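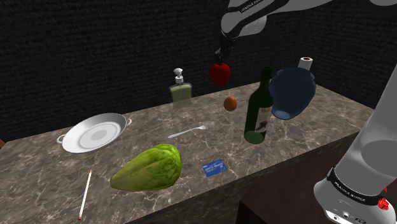 How does a robot know where the apple is?

Quick answer: software. Lots of it. Longer answer coming up, so grab a snack.

You reach for an apple and just get it. No thinking. A robot arm can't do that. It has motors and joints and, on its own, no ideas at all. Programs have to do three jobs for it. Look. Plan. Move. Then look again, becuase things roll.

At Killcombe the kitchen is a pretend one, made inside a computer. Same with the arm. Drop a pretend bottle and there's nothing to sweep up. You just press reset and off you go again. The program that runs it all is called Prudar, and it has had 309 goes at picking things up so far.

Job 1: Looking

A picture, to a computer, is a huge grid of numbers. Redness, greenness, blueness, over and over. Prudar hunts for patches that belong together. Round patch, all red? Could be an apple. Could be a ball. Could be a pepper seen from a funny angle! So it gives each guess a score out of 100. Under 70 and it has to look again from somewhere else.

Shiny things are tricky. So are things hiding behind other things. The gripper even gets in its own way sometimes, like when you hold your hand up in front of your face.
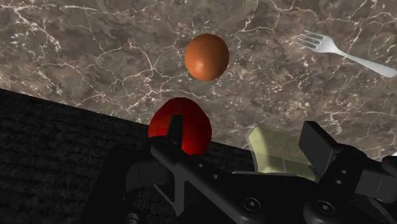 Close to the gripper. Part of the red ball is hidden behind a finger, so the software has to guess the rest of it.

Job 2: Planning

Now it knows where the apple is. Probably. How to get there? Straight line is quickest but there might be a bottle in the way. Prudar dreams up 80 different paths, really fast, and throws out any that bump into something. Or that bend the arm in a way arms don't bend. Of the ones left it picks the shortest.

This bit is called motion planning. Good word to drop at tea time.

Job 3: Moving

Off it goes. Not all in one swoosh though. Tiny steps, and after each step a checking program asks, are we where we meant to be? A bit left? Fix it. A bit high? Fix it. That's called control. You do it too when you carry a full cup of squash up the stairs. 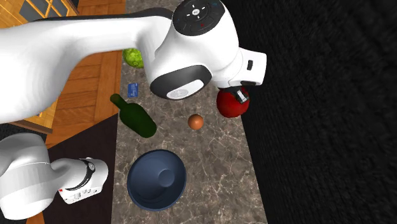 Gripper down on the red apple, with a bottle lying on its side further along the worktop.

What if it misses?

Then it misses. Back up, look again, new plan. Prudar gets 4 tries and after that it stops and asks a person for help.

Try it yourself

Put a few things on a table. One friend shuts their eyes, they are the robot. You are the software. You can only say left, right, forward, back, up, down, open and close. Get them to pick up an orange. Its much harder than it sounds. No glasses or knives on the table please.

Next time at Cultden: how robots learn to let go.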